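**Setting up a small table area for object sorting: cloth, screen and cups**

Project report by Wagner Lopes and Si-woo Ki, Stendden, September 2022

Our part of the Stadport project was the table area: what the work surface should be covered with, what should stand behind it, and how to keep the cover in place. We had a budget of 200 for everything, and the table itself came from the Boateng store.

## Covering the table

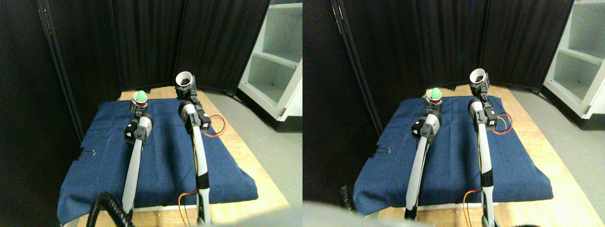

Bare wood gave us two problems in the early trials. Small round items rolled, and the pale surface looked too much like some of the lighter cups. We tried felt first, then a plastic sheet, and settled on a heavy dark blue cloth. Tape did not hold it for long, so we changed to black binder clips like the one on the left edge. They can be moved in a few seconds when the cloth needs straightening. We left a strip of the wood uncovered along the back, which gave us a line to pull the cloth straight against.

Washing was a small issue - the cloth shrank the first time and had to be replaced. The second one was washed cold before it was cut.

## Background and cups

The Flusine guide we followed asks for a plain background. We looked at painting a board, but a folding screen was cheaper and could be put away in October when the room goes back to teaching. 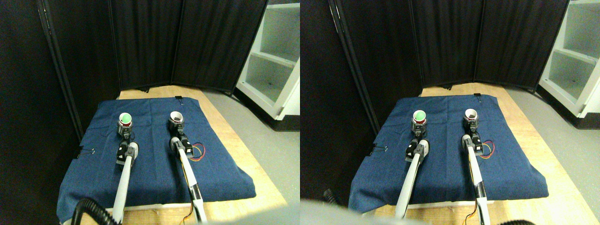
Stadport Student Reports, Issue 3, p. 6

Black was chosen for the screen so that pale cups would show up in front of it. The white cup and the one with the bright green interior are both easy to tell from the blue cloth. The rumpled edges of the cloth did not matter to us as long as the middle lay flat. White shelves still show to the right of the screen, and a further panel would be needed to hide them. We did not have the money left for one.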